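**Famar 351 - fitted bed sheet, pink**

Single-color fitted sheet with a smooth face, suited to beds that double as a folding surface. Denim slides on it without dragging the fabric up. Elastic runs the full perimeter. Fits mattresses up to 45 cm deep.
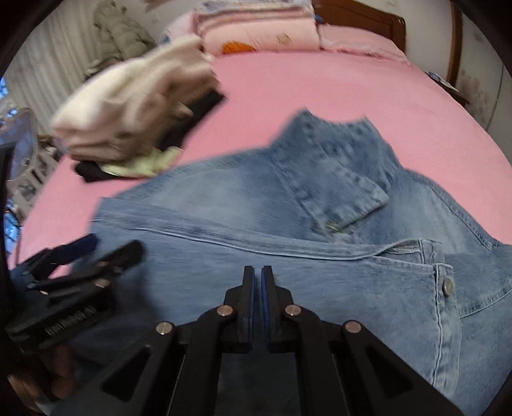

Stiff seams and metal buttons are the usual cause of pulled threads on bedding. The 351 uses a tight plain weave and was rubbed with denim in our workroom for more than 5 hours before release - no snags were recorded. Jackets should still be laid with buttons up.

**Folding on the bed**

- Pull all four corners tight first.
- Lay jeans back side up, smooth the yoke, then fold.
- Keep knitwear in a separate pile. Fuzzy yarns shed onto denim. 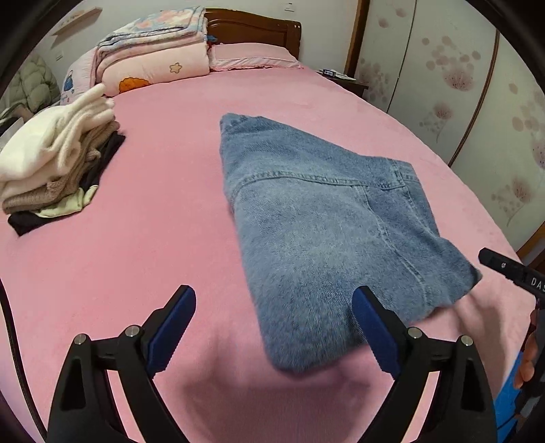 *Folded light-blue jeans on the pink fitted sheet, knitwear at left.*

**Care**

Machine wash warm with like colors. Tumble dry low. Wash new dark denim before placing it on the sheet - loose dye can transfer.

**Ordering**

Sold singly or in packs of 2. The matching Zenby pillowcase is listed separately. Sizing questions go to Demyd Chornovol at the Famar order desk.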